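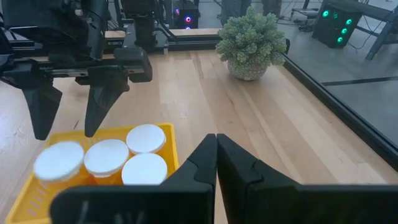
Figure 4. Wrist camera view in the bottle task. The closed gripper of one arm is in the foreground, the other arm is over the yellow basket.

5.3 Failure analysis: the empty close and the shared basket

The bottle task was the one with the most stops in our study, and for this reason we treat it separately. The two arms must take the orange pill bottles out of the basket one by one and stand them on the open part of the table. The arms may work in any order. The only fixed rule is that two grippers should not be inside the basket at the same moment. In the first version of the Pellton cell this rule was not enforced by the controller. It was only present in the demonstrations, and we expected that the policy would learn it from there.

Of the 954 recorded runs of this task, 105 ended with a protective stop or with a stop by the operator. We read the logs of all of them. Two of the authors (M. Bañuelos and B. Myung) gave each run a cause without seeing the label of the other, and where they did not agree, the run was discussed with the operator who was present. In a few cases the operator remembered something that the logs did not contain, for example a bottle which was already lying down before the start. Such runs were kept in the count.

The most frequent cause we call the empty close. The gripper goes down to a lid, closes, and the fingers meet with nothing between them. This by itself is not dangerous. The trouble comes after. The policy has no direct input which says that an object is held. It has the finger opening, the joint positions and the camera images. In the demonstrations the fingers were almost never fully closed near the basket, so the fully closed position is rare in the training data. After an empty close the policy sometimes lifted the arm and carried nothing to the placing area, and sometimes it stayed where it was, with small movements back and forth. In the second case the other arm often started its own approach to the basket, and the first arm did not leave.

As can be seen in Figure 4, the gripper of the arm that carries the camera hides a large part of the basket when it is closed in front of it. The lids are white and round and look very similar from this side. The lid nearest to the gripper is the one that is most covered, and it is usually also the one that the policy should take next. We think that this is the main reason for the second attempt being worse than the first one, but our data does not allow us to prove it.

To see how often the cover happens, S. El Sherbiny marked by hand some 2,000 wrist images, taken from runs with and without a stop. For each image he noted if the target lid was fully visible, partly visible or hidden. Hidden lids were clearly more common in the seconds before a stop. They were also present in many runs that finished well, and for this reason the visibility alone is a weak warning signal. The overhead camera sees the lids better, but its images reach the policy with lower resolution, and from above one lid can hardly be told from the next.

The second cause was contact between the arms over the basket. Most of the contacts were light. The Stekura controller stopped both arms at the force limit and no part was damaged. One contact in October was harder. It happened on a Wednesday in the late afternoon, when the force limit had been raised for a different experiment and was not set back. A finger pad of the left arm was bent and had to be replaced, and the basket was pushed over the table edge. M. Sitthichai, who operated the cell, pressed the stop button before the arms moved again. He was outside the reach of both arms. After this event the force limit is read from the robot and written in the log at the start of each run, and a run cannot begin if the value is different from the one in the task file.

We made two further changes. First, the basket is now a reserved zone. An arm asks for the zone before it enters, and the other arm waits at a fixed height until the zone is free. I. Salinas wrote the first version as a small program between the policy and the controller, so the policy did not need to be trained again. Second, if the fingers close completely inside the zone, the program opens them, lifts the arm straight up and gives the zone back. The arm must then make a new approach from above, with a free view of the lids.

The zone brings a cost in time. The arms wait for each other more than before, and an observer would say that the cell looks slow. We also found a new fault that did not exist earlier. When the zone was given back while a bottle was leaning on the basket rim, the waiting arm could come down on it. This was seen only a few times, always with a bottle that had slipped during lifting — the finger opening was then not fully closed, and our check did not react. The limit for the opening was adjusted afterwards, but it depends on the diameter of the bottle and will need to be set again for other containers.

We did not repeat the full set of runs after the changes, and therefore we do not give a new failure rate for the bottle task. The results in Section 6 come from the cell with the reserved zone active.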